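Umolix Gripper Guard Checklist Kit

Sold by Fluten -- Robot safety & shop practice
Kit price: $119
In stock

I put this kit together after one too many visits to shops where the gripper was the best-looked-after part of the arm and the paperwork for it lived in somebody's truck. So yes, it's a product page, but I'm going to talk about good practice for a while first, so get a coffee.

What you get

One laminated pre-shift card for the gripper, one for the arm, a pad of 400 tear-off inspection slips, 8 blank equipment labels with room for your own asset number, and a log binder with tabs. The binder is the plain Matwood one with the wide rings (I tried a cheaper one and the rings went out of line by October). Everything is sized to hang on a standard cell door hook.

Why a card just for the gripper?

Most risk assessments I get to read spend pages on the arm and one line on the thing at the end of it. But the gripper is where hands go! It's where people reach in to free a stuck part, and it's the piece that gets swapped. The big robot safety standards treat the tool as part of the whole application, and you should too. If you change the fingers, you've changed the application, and somebody needs to look at the assessment again before the arm runs. The card has a box for that right at the top, and I made it big on purpose.

How I use it

Walk up with the arm stopped and locked out under your own site procedure. Read the label on the housing and copy it to the slip. If you can't read it, that's a fail on my card, even if everybody in the building knows which unit it is. Then look over the panel seams, the fingertips and the finger mounts, and sign.

Indicator lights get their own line. Write down which ones are lit and what color, then check that against the manufacturer's manual for your model. Please don't go by "green means go" -- makers use colors differently, and a light on a housing is never a replacement for lockout. I've seen good techs trip over that one.

If you run two arms in one cell, fill out a slip for each and don't share. The second one always gets the lazy inspection.

Using it in simulation

A lot of you asked about this after I mentioned it in the newsletter. You can run the card on a virtual cell before any hardware shows up, and I think you should. Go in close, right up to the tool, and check that a person standing there could find the label and see the lights. It's a whole lot cheaper to move a mounting bracket in software. Mark the slip SIM in the corner so it never gets filed as a real inspection. 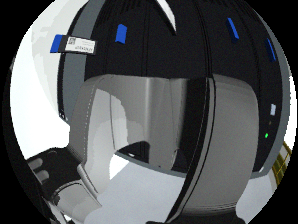 Close-up from a simulated cell: black gripper housing with label and indicator lights, gray fingers below.

What it won't do

It won't make you compliant with anything by itself. The cards are my wording and they don't replace the standard, your local rules or the manual that came with your gripper. Buy the standard. Read the parts on end effectors and on validation, then mark up my cards until they fit your cell. There's white space down the side for notes.

Fit and extras

Works with any brand of two-finger gripper. For vacuum tools, ask for the Tijani insert when you order (no extra charge), which swaps the finger lines for cups and hoses. Refill pads are sold separately, and the cards wipe clean with ordinary glass cleaner. Skip the solvent, it takes the print right off.

Orders ship in 2 business days. Returns are fine if the pad is still sealed.

Page updated 25 January 2020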